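2022-12-15

Quick one tonight, or it was meant to be. Sourdough. Again. I know. But I got four emails asking why the loaves stopped showing up on here after the move to Lalton, so sit down, it's long after all.

Short version - my starter nearly died, I changed flours, I blamed the oven, and it wasn't the oven.

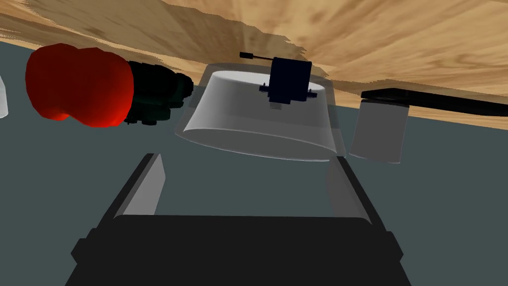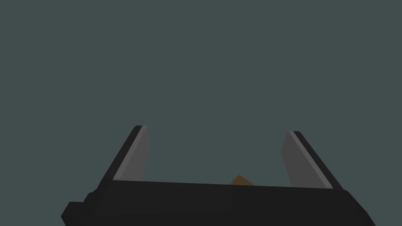 So. The move. We got the keys in November and I carried the starter over on my lap in the car with the lid loose, like a kitten. It sulked from the first morning. At the old place it doubled before lunch. In the new kitchen it got a few sad bubbles up the side and a smell like nail polish. I fed it more. Then I fed it less. Then I forgot it for two days behind the toaster and it grew a gray layer of liquid on top, which I poured off, and then I read you're suppose to stir it in. Or pour it off. Depends who you ask.

Aslı Ateş (hi Aslı, she does read these) told me to quit messing with it. Her words, cleaned up. She's kept the same starter going since college and she feeds it when she remembers. No scale. Drives me nuts.

Me, I weigh. 30 grams of starter, 100 of flour, 100 of water, that's the feed. Was the feed. I've since dropped the water because the new flour doesn't drink as much.

Right, the flour. I used to get the Tuncer bread flour from the shop on the corner by our old building, big paper sack, always a bit stale looking on the outside but lovely stuff. Can't get it here. The supermarket has one kind of bread flour and it's fine for pizza and that's all I'll say. So I ordered a sack of Pradier online, the strong white, and paid more for the shipping than for the flour. First loaf with it spread out like a pancake. Second one too. Dense at the bottom, one giant hole under the crust. You could have kept mice in there.

That's when I started in on the oven. The oven came with the house and the numbers have worn off the dial, so it's all guesswork and a bit of nail varnish where I think 450 is. Bought a thermometer. It was running hot, if anything. Moved the rack down. Moved it up. Tried the Dutch oven, tried a tray of water underneath, tried ice cubes thrown in at the last second and got a wet floor and a burnt wrist for it. Loaf number whatever came out looking exactly like the one before.

Natália Nogueira came for dinner that week and I served it anyway, toasted so hard you couldn't tell. She ate 2 slices and asked what temperature my kitchen was.

I had no idea. Who knows that.

It was 61. Sixty one degrees! The old kitchen was over a bakery, for crying out loud, the floor was warm in January. I'd been following the same clock for years. Mix after breakfast, fold through the morning, shape by mid afternoon. In a kitchen that cold the dough had barely woken up by the time I was shaping it. Everything I'd read says watch the dough and ignore the clock, and I'd nodded along to that for years while watching the clock.

So what I do now, and it isn't fancy:

Feed the starter at night and put it in the cupboard over the fridge. Warmest spot in the house, I went round with the oven thermometer like an idiot checking shelves. In the morning it's domed and smells of yogurt. No nail polish.

Mix with warm water. Not hot. I used to use it straight from the tap and the tap here is freezing.

Bulk goes in the cupboard too, in the tall square tub so I can see how far it's come up. The bowl was useless for that, you can't judge anything in a bowl. I put a rubber band at the starting level. 7 hours, last time. It would've been four and a half in the old place.

Then shape, basket, fridge overnight. Bake from cold. Lid on for the first half, off for the rest, and I take it darker than I used to. Tarek at number nine says my bread looks burnt. Tarek Bouazza has also borrowed half a loaf from me every week since we met so I'm not taking notes from him.

The Pradier flour is good by the way. I take back what I said to everyone. It wants less water than the Tuncer did and it doesn't like being left too long once it's peaked, it goes slack all at once. Still miss the Tuncer. If anyone from the old street is driving out this way, I'll pay for a sack and the gas.

The oven dial is still a mess. New one is on the list, behind the gutter and the bathroom fan and the back door which only shuts if you lift it.

Couple of questions from the emails before I run. No, I don't add sugar or honey to the starter. Yes, rye works, I put a spoonful in when it's slow and it perks right up, but don't switch it over all in one go. And whoever asked about whole wheat - I've only done it twice this year, both bricks, ask me in spring when the kitchen's warmer. I can't find your email now, sorry, I think I deleted it with the spam.

Oh, and dried starter. A couple of you wanted some in the mail. I spread some thin on baking paper last night and it's up in the cupboard, so if it flakes nicely I'll bag it up and send it. Leave your address by email and not in the comments please, last time people left them in teh comments.

Got to go, there's dough in the tub and it's past the rubber band.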